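Robot School Starts With a Squeeze

At Nidum, the first lesson of the day is how to hold your wrist. The second is how to breathe, and Anitha Kandasamy will stop you mid-reach if you forget.

"You're about to become somebody's memory," she told me on my first morning, handing over the gripper. "So don't rush it." 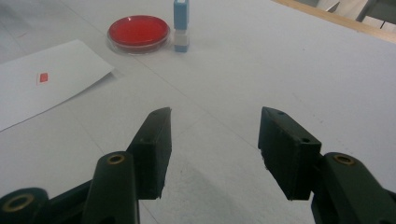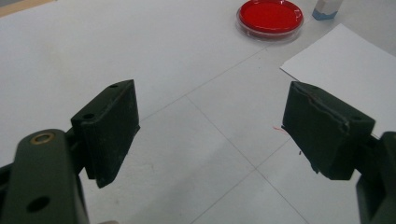 The hand-held gripper over the practice table, with a red petri dish beyond the open fingers.

I had expected joysticks. I'd spent a week reading about remote control, about people in headsets steering arms from the next room, and Nidum does some of that too, on a rig everybody calls Fleltley. But most of the teaching now happens with a tool you simply pick up. You squeeze, the two fingers close. You let go, they open. A camera rides along and sees what the fingers see – no robot in the room at all. The robot gets the recordings later and has to work out the rest for itself.

It's a wonderfully direct way to teach. Think about trying to explain, in words, how you pick up a shallow dish by its rim without tipping it. How far apart do your fingers start? When do you slow down? I couldn't tell you, and I've been picking up dishes all my life. Put the gripper in my hand, though, and after a dozen clumsy tries I was doing something that could be copied.

The dozen clumsy tries were humbling, I should add. My first reach came in so steep that I bumped the table. On my fourth I closed too early and pinched air. Kandasamy kept nearly all of it.

"People want to throw out the wobbly ones," she said. "I like a wobble if there's a recovery after it. A robot that has only seen perfect reaches has no idea what to do when it's an inch off."

The target for one task is 500 good demonstrations, and the team splits them among 7 people so that the robot doesn't pick up one person's habits. Ott Adomaitis, who builds the grippers, can tell his colleagues apart from the recordings alone. Anitha comes in low and from the right. He himself hovers. "I hover terribly," he said, and played me one to prove it. He really does! The fingers hang over the dish for what feels like a week.

Adomaitis came to Nidum from Zetusano, where he ran remote arms for nine years, and he still loves them for anything heavy or hot. With a remote arm, he says, you always know the robot can make the move, because it just did. A person with a gripper can twist in ways no arm will follow, and those recordings have to be weeded out. The trade is speed. A reach that took him a minute through a headset takes a few seconds by hand.

By the end of Monday the shared folder held 3,121 recordings across all the tasks. Eleven of them were mine, and I'm prouder of them than I probably should be. Kandasamy had marked two with a note that read "nice, slow."

The training run goes overnight. I asked if I could come back in the morning and watch the arm try its first dish, and Adomaitis told me to be there at eight and bring coffee.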